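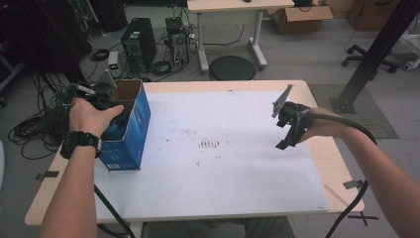
flellbridge_lab: Before you change any hardware, post which cable the gripper camera is on and what else shares that controller. Most of the "bad gripper" threads here end up being USB bandwidth.

Original post by iltberg_tom

Comparing two hand-held grippers for demonstration recording, same finger geometry, different wrist cameras. Unit A has the wide lens, unit B a narrower one. The task is moving a blue bottle and a blue box on a white board. I have 391 takes so far and 13 of them lose tracking partway through, all on unit B. Cable is the stock one, plugged straight into the tower. Is this the lens, the board, or the mount?

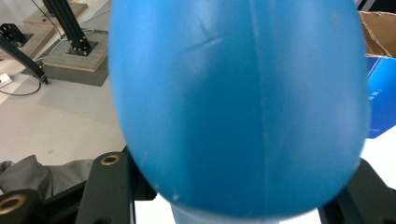 flellbridge_lab asked whether the dropouts cluster at the grasp, when the object covers most of the view. They do. More than half start within a second of the fingers closing. After release, tracking sometimes comes back and sometimes doesn't.

Posted by tesfamariam_rig

Then I would look at features before the lens. With a large smooth object between the fingers, the tracker only has the edges of the image to work with. On a narrow lens that is very little. Things to try, in this order:

Lock exposure. A white board pushes auto exposure around every time the hand tilts.
Leave clutter at the sides. Floor, posts and boxes are useful to the tracker.
Approach from a steeper angle only if the far side of the table stays in view. 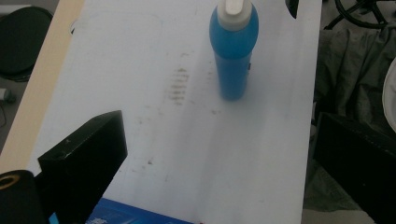 Approach toward the bottle, with table edge and floor still in view.

With that much background I get stable tracking on either lens. Run 2 sets with locked exposure, one per unit, and compare again on Monday. Keep the bottle in the same spot for both or the numbers mean nothing.

Posted by brarkville7

just use unit A. wide lens fixed it for me

Posted by iltberg_tom

Locked exposure helped at the grasp. What remains happens low over the board with nothing between the fingers, so I suspect a lack of texture there – the marks on the surface are small and faint.
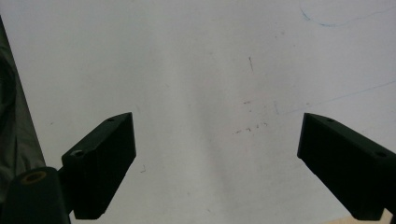
Fingers open over the board.

Next I will tape a printed pattern along the back edge and repeat with unit B. Mount screws checked, no play.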